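Category: Data & Notes / Robots at Home
By Rajitha Ekanayake
December
7 min read

# Narnon Small Chores: data card and README

Can a machine tidy up after you yet? My short answer is "a little, on a good afternoon," and this card is the long answer.
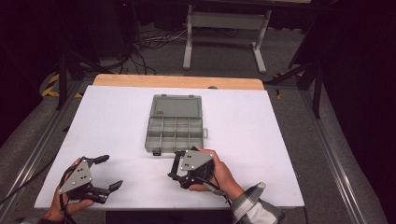 I started Narnon because I was tired of arguing about household robots from other people's highlight reels. My mother asks me every Ramadan, when the kitchen is at its busiest and everyone is hungry, whether "your machines" will be doing the containers by next year. There are always a great many containers. So Aurelio Ventura and I sat down and wrote out the chores we meant when we said "chores," and then we went and collected people doing them, with grippers in place of fingers, so that a policy would have something fair to learn from.

## What is in the set

There are 224 episodes in this release, spread over 21 tasks. An episode is one attempt at one task by one person holding a pair of hand-held grippers, and it runs until the person says "done" or gives up. We kept the ones where people gave up (they are marked `abandoned`) and I'd ask you please not to filter them out before you've watched a few. I learned more from those than from the clean ones.

The tasks fall into two loose families, home and shop floor, though the line between them is pretty blurry. Closing a lid is closing a lid, whether there are buttons or machine screws under it.

- `home/`: folding small cloths, opening and closing boxes, sorting odds and ends into compartments, putting caps on bottles, stacking bowls
- `shop/`: kitting small parts, coiling short cables, putting labels on bags, packing trays, and opening and closing boxes again, with different boxes

Each episode folder holds the head-view video, one video from each gripper, the jaw widths over time, and a plain text file called `notes.txt` where the person wrote whatever they felt like writing. Some of those notes are a single word. One of mine goes on for a page and a half about a hinge, and I stand by it.

## So, can they do it yet?

We trained the same modest policy on every task and gave it 200 tries on each of our three reference chores. I'll give you the gist in words here and leave the tables in `results/`, where they can be read with all their footnotes.

Stacking bowls went well! Bowls are forgiving, they want to sit inside one another, and the policy picked that up quickly. If all you needed in life was stacked bowls, I would tell you to go ahead and be excited.

Folding small cloths went so-so. The first fold is usually decent and the second one drifts, and by the third you have something that a kind person would call folded. It is still a cloth, it still goes in the drawer, and I've lowered my own standards a bit since we started.

Compartment boxes were the hard one, which surprised Aurelio and did not surprise me. The thin plastic organizer type, with a hinged lid and latches along the front, asks for quite a lot when you slow down and think about it. You hold the base still with one side while the other side finds a latch that's smaller than the jaw tip. You lift without dragging the whole thing toward you. Then the lid has to go all the way back, because a half-open lid likes to come down on whatever you were doing. See-through plastic makes it worse, as the depth estimate will happily look straight through a compartment floor and report the table. Our policy opened a latch now and then, and opened both in the same try rarely enough that I got up from my chair when it happened.

People find these boxes awkward with grippers too, I should say. Our median time for a person to open one, with practice, was far longer than the couple of seconds it takes with bare fingers, so please be gentle with the machine.

## Known problems

The left gripper's jaw width reads slightly wide in the earliest sessions. A correction is in `calib/left_offset.txt` and the loader applies it unless you pass `--raw`.

Most of the box episodes use a pale work surface. A model trained only on those does noticeably worse on dark wood, and you will want to mix in the `shop/` tables if you plan to run anywhere other than our place.

Nearly all of the tasks were done by right-handed people. We have over 60 episodes waiting from left-handed friends and they'll go in the next release, once Aurelio has finished checking the sync.

The task called `sort_mixed_02` has two different instruction strings for the same goal. I wrote one before lunch and one after. Both are kept, so match on the task ID and leave the wording alone.

## Getting started

Unpack the archive, install the loader with `pip install .` from the top folder, and run `python peek.py home/open_box` to page through episodes. Press N for the next one and Q when you've had enough. Conversion scripts for the Clorko and Stelero formats are in `tools/`; the Stelero one is slow on long episodes and I would start it before making tea.

## Using it, and writing to us

You're welcome to use the data for research and teaching. For a product, please write first, mostly so we can tell you which parts we wouldn't trust. The notes files were shared by the people who wrote them on the understanding that they stay with their episodes, so don't publish them separately.

If your policy can open and close a compartment box, send us the video, the uncut one with the failures left in. I'd love to show it to my mother. Corrections to this card are welcome too, and Aurelio would like me to add that bug reports should include the episode ID, the loader version, and whether you used `--raw`.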